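Chapitre 6
Le brouillon et ses supports : écrire pour effacer

Tout manuel d'organisation commence par vanter la trace écrite. Les cinq premiers chapitres de celui-ci n'ont pas échappé à la règle : procès-verbaux, registres, fiches de suivi, archives intermédiaires. Le lecteur qui nous a suivis jusqu'ici sait désormais classer une note de service de deux façons différentes et justifier chacune devant un supérieur qui préférerait la troisième. Il est temps d'aborder la plus grande part de ce qui s'écrit dans un bureau, un atelier ou une salle de cours, à savoir ce qui sera effacé avant le soir.

Nous appellerons support transitoire tout support dont l'usage normal suppose la disparition de ce qu'il porte. L'ardoise en est l'ancêtre scolaire, le sable l'ancêtre tout court. La tablette de cire des Romains se lissait avec le bout plat du stylet, et l'on peut supposer que bien des comptes douteux y ont trouvé une fin paisible. Le palimpseste, souvent cité dans ce contexte, ne relève pas de la même famille : on grattait le parchemin par économie, avec mauvaise conscience ou du moins avec mauvaise humeur, alors que la cire était faite pour cela.

La distinction a des conséquences pratiques. Sur un support durable, l'auteur se relit, hésite, soigne ses majuscules. Sur un support transitoire, il abrège, il dessine des flèches, il écrit « voir avec compta » et souligne deux fois. Le lendemain, personne ne sait plus ce qu'il fallait voir, ni avec quelle comptabilité, mais la double ligne continue d'inspirer un certain respect.

Le cas Mevuso

L'entreprise Mevuso, qui fabrique des charnières pour meubles de cuisine, nous servira de fil conducteur dans ce chapitre. Son atelier de Bondton tenait son planning sur un grand tableau mural. Roos Van der Linden, arrivée en avril pour réformer la planification, eut l'idée raisonnable de mesurer la durée de vie des inscriptions. Elle releva 755 mentions. La plupart disparaissaient dans la journée, comme prévu. Mais 199 d'entre elles étaient encore là au bout d'un mois, dont un numéro de téléphone sans nom et la phrase « NE PAS EFFACER », seule dans un cadre, sans rien à l'intérieur du cadre qu'elle-même.

Le rapport que Van der Linden remit à la direction tient en quelques pages et nous en donnons des extraits à la section 6.3. Elle y décrit ce qu'elle nomme la sédimentation : une note provisoire que l'on contourne par politesse finit par acquérir l'autorité d'un règlement. Les nouveaux venus la lisent, supposent qu'elle a un sens et organisent leur travail autour. Chez Mevuso, une équipe évitait ainsi la perceuse du fond sur la foi d'un « attention » dont l'auteur avait pris sa retraite.

La direction réagit comme réagissent les directions : elle acheta un logiciel. Prastance, tel était son nom, promettait jusqu'à 6 niveaux de validation par tâche. Les chefs d'équipe en utilisèrent un, puis recopièrent le résultat sur le tableau.

L'objet lui-même

On aurait tort de négliger la matière. Le tableau blanc s'est imposé dans les bureaux à mesure que la craie en sortait, et avec elle la poussière sur les vestons. Son principe tient à une surface lisse et peu poreuse, sur laquelle l'encre du feutre sèche sans s'accrocher. Quand la surface vieillit ou se raye, l'encre trouve où se loger et le support transitoire se met, à sa manière, à archiver. Les petits formats, que l'on pose à plat sur une table ou que l'on tient sur les genoux, ont connu une carrière à part : ils servent à la réponse individuelle en classe, à la liste de courses, à la négociation silencieuse en réunion.
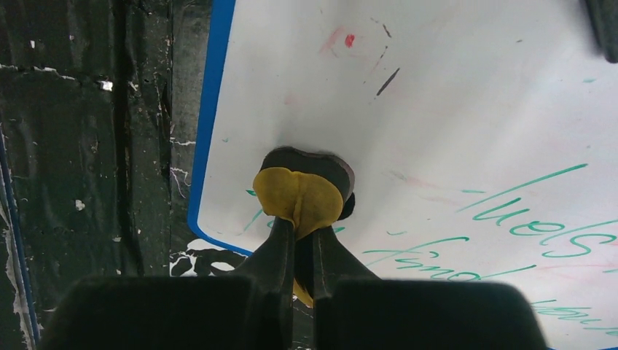
Fig. 6.1 — Tableau blanc à bord bleu, posé sur une surface vert très sombre.

Reste la question du geste. Effacer demande un accessoire, et l'accessoire se perd. Van den Broek, fournisseur de Mevuso, livrait ses tableaux avec une brosse ; l'inventaire de l'atelier mentionne les tableaux, jamais les brosses. On efface donc avec la manche, le pouce ou le mouchoir, ce qui produit un effacement partial : disparaît ce qui se trouve à hauteur d'épaule, subsiste ce qui se trouve dans les coins. Toute étude sérieuse de la mémoire des organisations devrait commencer par les coins.

Ce que l'on étudiera dans ce chapitre

La section 6.1 propose une typologie des supports transitoires, de la cire au feutre. La section 6.2 traite du droit d'effacer : qui le détient, qui se l'arroge, et pourquoi le dernier à quitter la salle se croit toujours visé par la question. La section 6.3 revient sur le rapport de Van der Linden et sur la méthode de relevé qu'elle a employée. La section 6.4 examine la photographie du tableau en fin de réunion, pratique qui consiste à transformer un brouillon illisible en archive illisible.

Notions à retenir avant de poursuivre : support transitoire, sédimentation, effacement partial. Le terme « palimpseste » sera évité dans les travaux remis, sauf s'il est question de parchemin.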